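Print | E-mail

Covbridge Print Gallery
Exhibitions and Collection Meeting
Minutes, 09/09/2018

Held in the upstairs reading room. Present were gallery staff, the two artist representatives, the education lead and the member for building matters. Apologies came from the library representative. The chair opened the meeting once the front doors had been locked.

Minutes of the previous meeting

Accepted with one change. Under "Storage," the line saying the flat files had been moved should say the move was agreed. The files are still in the lower hallway and cannot go upstairs until the closet is cleared.

Matters arising

The handrail on the side steps has been repaired. The bill was less than the quote.

The loan form has been rewritten so that the lender fills in the insurance value on the first page. Several lenders missed it on the old form, where it was on the back. Old copies should be recycled.

The sign on the Hevton road is still missing. The county says it has no record of taking it down. Staff will write again and include the permit.

Woodcut exhibition

The title is now settled as "Cut, Ink, Paper." The earlier title was too close to a show held at the Doucette Gallery, and Doucette had asked politely whether we would think about changing it. The meeting was happy to do so. The press notice has not gone out, so nothing needs to be reprinted.

The artist representatives presented the proposed hang. The large black and white landscapes would go on the long wall in the front room, with the color reduction prints in the back room. The middle room would have the blocks themselves, laid flat in cases, with a proof beside each one where a proof exists.

There was a long discussion of the middle room. One view was that the blocks are what visitors will remember and should come first. The other was that people need to see finished prints before the blocks mean much to them. A third suggestion, to split the blocks between all the rooms, was dropped when it was pointed out that the cases will not fit past the front room radiator with enough space for a wheelchair. The proposed hang was agreed as presented.

Frames: the lenders of the landscapes want them shown in their own frames, which do not match. The meeting did not see this as a problem. The color prints will be shown in the gallery's plain maple frames. Several of those need new corners, and staff will check the whole set before the hang.

Labels will be set in the larger type used in June. Visitors said they could read it without stepping forward. Label text is to be kept short, with the paper and ink given on every label. One lender has asked that the word "folk" not be used anywhere, and this was agreed without discussion.

Catalog

Quotes were received from two printers. Tandeter Press gave the lower price for a run of 400 copies on uncoated stock, sewn. The other printer was quicker but could only offer a glued binding. Past glued catalogs have come back to the desk with loose pages.

It was agreed to go with Tandeter. The cost is $2,000, to be paid from the publications line. The essay is in draft and is too long by a couple of pages. The writer has been told and is willing to cut. The section on wood types will stay, as this is the part the printmakers asked for.

There was a question about whether to send the landscapes across the fold. The designer's view is that the center of each print would be lost in the gutter. Agreed to run them on single pages turned sideways, and to try one foldout if Tandeter can do it at no extra cost. If there is a cost, no foldout. 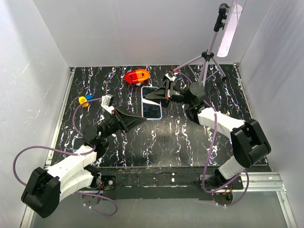
Two robot arms at a black tabletop with white, marble-like veining.

Proofs will be checked at the gallery and not on screen. The blacks in the last catalog looked fine on screen and came out brown on paper. Tandeter has agreed to send a printed sheet on the final stock before the full run.

Opening evening

The opening will follow the usual pattern - doors, short welcome, then the rooms open all evening. The welcome is to be given from the stairs so that it can be heard in the back room. No microphone.

Drinks will be served in the hallway only. At the last opening a glass was set down on a display case and left a ring on the lid. Staff will put small signs on the cases, and the drinks table will have a shelf under it for empties.

The mailing will go to 200 addresses by post and to the full e-mail list. The postal list has not been gone over for a long time, and a number of cards come back each time. The desk will mark the returns and take them off before the next mailing.

Music was suggested. Views were mixed and the matter was not taken further.

Education program

The education lead reported that both schools in Hevton have asked for visits during the woodcut show. The first would bring younger students, and the second would bring an art class that has already done some linocut. Different visits will be planned. The younger group will use soft foam sheets and blunt pencils, with no cutting tools. The art class will bring its own tools and its own teacher's permission forms.

The press in the workshop has a sticking bed. It can be used if it is turned slowly, but it should be looked at before a group uses it. The member for building matters will ask for a price. If it cannot be repaired in time, the sessions will be done by hand with wooden spoons and barens. The education lead said hand printing works well with thin paper and may be better for the younger group in any case.

A drop-in printing day was also proposed. Agreed in principle, subject to the press. Visitors would be able to make up to three prints each, on paper supplied by the gallery. Anyone wanting more would buy paper at the desk.

Ink: water-based only, for all public sessions. The oil-based ink is to be kept in the locked cabinet, along with the thinners. It was found on the open shelf during the summer.

Collection

A gift has been offered of a group of etchings showing the Covbridge mills. The etchings are by several hands and the condition varies. Some have been mounted on acid board and show brown lines along the edges. The offer is for all or none.

The meeting agreed that the subject is right for the collection. The worry is the cost of treatment. It was noted that the gallery already has prints waiting for treatment and that taking more without a plan would be unfair to the earlier donors. Staff will ask the paper conservator for an opinion before an answer is given. The donor is in no hurry - the letter says so.

The Doucette Gallery has asked to borrow the two lithographs of the lock gates. Agreed, on the usual terms. Doucette will collect and return, and the prints are not to be unframed. The light level should be written into the agreement this time.

Building

The damp patch in the back room is no bigger than it was in June. The gutter above it has been cleared. No framed work should be hung on that part of the wall during the woodcut show, and the hang already allows for this.

Two of the track lights in the front room flicker when the heating comes on. The electrician thinks they share a circuit with the pump. A visit has been booked for before the hang.

The blind on the stair window does not close fully. Agreed to replace it. Gray or white, whichever is in stock.

Any other business

The desk asked whether visitors may photograph the woodcuts. Two lenders have said yes and one has not answered. Until there is an answer, no photographs in the back room. The desk will have a card to this effect.

A request was received to hold a book launch in the front room between shows. Declined for this year, as the walls will be in the middle of being painted. They may ask again.

The spare key to the workshop has been missing since the summer. Anyone who has it should return it to the desk.

Actions

Staff - second letter to the county about the Hevton road sign; check maple frames; contact the conservator about the mill etchings; clear the upstairs closet.
Artist representatives - final list of works and paper details for the labels.
Education lead - confirm school visits; order thin paper.
Building - price for the press; stair blind.
Desk - returned cards; photography card.

The next meeting will be held after the hang, in the same room. Date to be sent by e-mail.

Print | E-mail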